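Trisville Exam Centre: Room Check Before the Teacher Registration Test
Completed by Dagim Abera, Saturday session, September intake

What a great turnout we're set for! 115 candidates on the list, and the old Sovdale hall is coming together nicely. Comments are under each item, so please read them before you pick up the keys.

1. Exits and aisles clear
OK. Both side doors open fully. Keep bags on the back shelves, never in the aisles.

2. Desks spaced and numbered
OK, and they look terrific. Row 6 was numbered backwards, now fixed.

3. Clocks
Needs work. The Jaramillo Room clock runs 2 minutes slow. New battery please, then check it against the front desk.

4. Seating plan posted
OK. Large print copy at the door too (thanks to whoever thought of that!).

5. Lighting and power
OK. Every tube is working. Extension cord by the supervisor's desk taped down.

6. Question papers locked away
OK. Seals unbroken, cupboard key signed for.

7. Water and first aid
Partly done. Jugs are out, but the kit is short on bandages and cold packs.

8. Separate room for candidates with extra time
OK. Quiet, good light, and the Sukitz desk lamp is a lovely touch.

9. Soft seating and wall surfaces
Grey seat is fine to use. Smudges on the white wall, right of centre, wipe down when there's time.
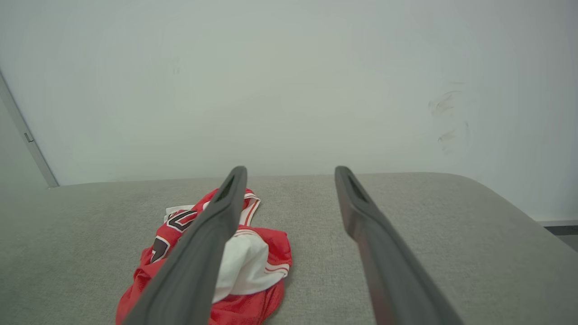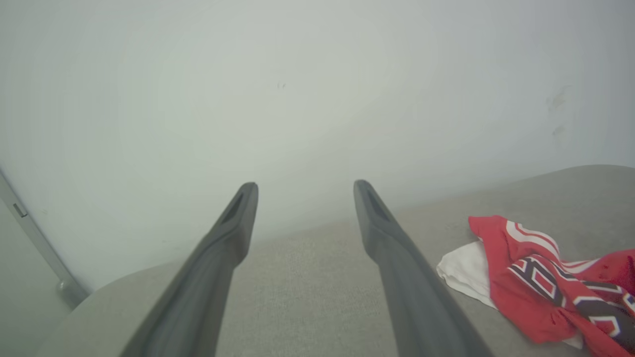 10. Phones and smart watches
Envelopes are ready and labelled by row. Hand them out at the door, before anyone sits down.

11. Sign-in table
Two pens per list, please, and split the surnames A to K and L to Z. Last intake's queue moved so much faster that way!

Still open: items 3 and 7. Initial them here once done and leave the sheet in the front desk tray.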